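Pitel forum » Manipulation software » Perception and planning
Thread: Planner keeps routing the wrist through the utensil stand

ferna_bench
Posted Jul 8, 2019
Okay, I need fresh eyes. I'm running Pitel with the Berhe grasp planner on our kitchen bench and the wrist keeps wanting to swing low past the utensil stand on its way to the cutting mat. The holder itself is in the collision map just fine. What's missing is everything sticking out the top! The whisk wires barely show up in the depth cloud, so the planner thinks it's free air. Out of 172 planned approaches, 74 went through where the whisk is. I have voxels at 10 mm and the outlier filter on default. Is this a filter thing or do I need to model the stand by hand?

tinplate
Filter, I'd bet money on it. Default outlier removal eats anything skinny. Turn it off, replay one of your logs and see if the wires come back.

ferna_bench
Tried it. I get some of the wires back, plus a whole cloud of junk over the black work surface, and now it refuses to plan anything at all. So, different problem :(

oldgantry
I wouldn't chase this in perception. Put a box around the holder and another one on top of it, tall enough for the longest utensil, and move on with your life. We did that at Rutness and haven't touched the filter since.

tinplate
Sure, until somebody swaps the whisk for a ladle and your box is wrong. I don't like fixed boxes for stuff people move around.

oldgantry
Then make the box bigger? You don't reach over a utensil stand for fun.

mossycable
I'm halfway between you two. Keep the filter on for the table region and off inside a crop around the stand, then inflate whatever survives. It's a few lines in the config — look for the per-region settings, they're kind of buried. One thing to watch is the finger model. Ours had the plain fingers and left off the raised tabs at the tips, so every clearance number was too generous.

ferna_bench
Oh wow, okay, I never checked the finger model. Mine is the stock one, so that's probably wrong too. I'll do the crop thing first and keep oldgantry's box as plan B. The mat is its own headache, by the way. It's a flat sheet with a bit of a curve at one side, and the plane fit hates that. Wrist view from the bench: 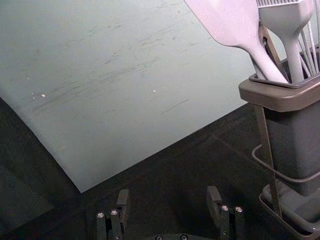 I've got 399 logged frames I can rerun offline, so I'll try the crop on those before I let the arm move again. If anyone has a sane inflation radius for thin wire, please post it. I'm starting with one voxel.

tinplate
Go with two. One left gaps for me.

oldgantry
Still say box.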